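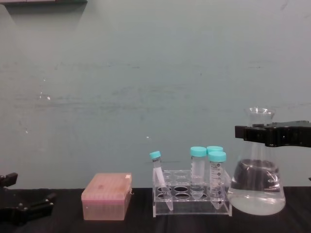
Cross-cut shredder for a home office?

orkotby21
Posted August 6, 2007
Finally tackling nine years of bank statements and I'm weirdly excited! Is the Uvton worth it over a strip-cut? Anyone own one?

Pisharody
Love mine. Takes credit cards too, and the bits are tiny – great packing material. I did 395 pages in March with one jam, my own fault (staple).

fandeo
Strip-cut is fine if you mix it up and split it between two trash bags. Save your money.

Pisharody
Sorry, can't agree. Strips with a full account number on them are easy to read if the paper goes in sideways.

fandeo
So feed it the other way. Who is digging through my coffee grounds?

Thirumalai Kamath
Whichever you buy, freeze your credit too if your state allows it! I did all 3 bureaus by certified mail and it felt fantastic.

orkotby21
Ooh, didn't know you could do that. Do they charge you again to lift it?

Thirumalai Kamath
Depends on the state – check before you mail anything.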